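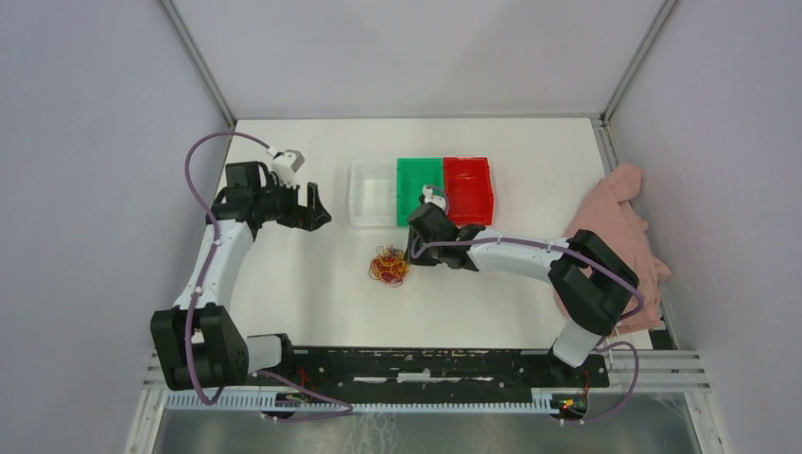

3.2 Shared storage and small items

Most of the homes in the Skedus study had one place where small items ended up. In 44 of the 90 homes it was a kitchen drawer. The rest used a shelf, a tin or a box near the door. We asked each person to name what was in it before opening it. String, batteries and keys were named often. Rubber bands and short lengths of wire were named less often, even in homes that had plenty of both.

People who used open bins gave more complete answers than people who used drawers. Color came up in many of these interviews, and several people spoke of "the red one" or "the green one" without saying what it was for. Thin wire in a red bin, as in Figure 1, falls into the group we coded as single-material storage. The coding followed Achterberg's scheme with 2 changes, both listed in the appendix.

Figure 1. Single-material storage: thin wire in an open red bin.

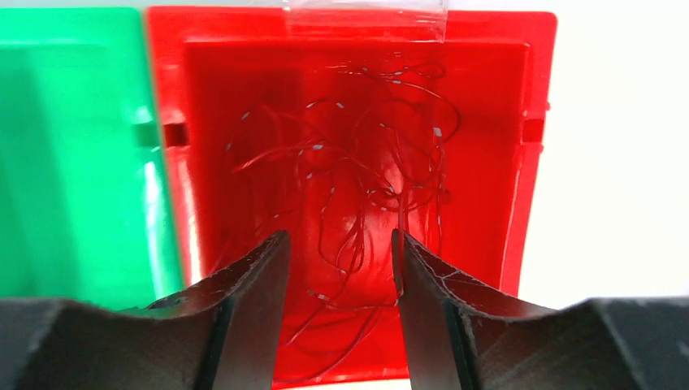

Ullatgate, Sunday, February 18, 2018. Field note, M. Haddad. Second visit to the Caller household. The drawer has been split between two people since the first visit, and each now names only their own half. The father could not say where the tape was kept. His daughter found it at once.

Notes of this kind were written on the day of the visit and coded in April. In 10 homes the two coders disagreed on whether a container counted as mixed, and Mei Haddad made the final decision. Items lying outside a container were coded separately, such as the rubber bands near the three bins in Figure 2.

Figure 2. Clear, green and red bins, with loose rubber bands.

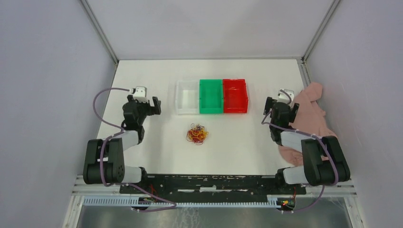
3.3 Recall after one week

The second interview used the same questions in the same order. People were not told that they would be asked again. Answers were shorter the second time, and items named in the first interview were usually named again.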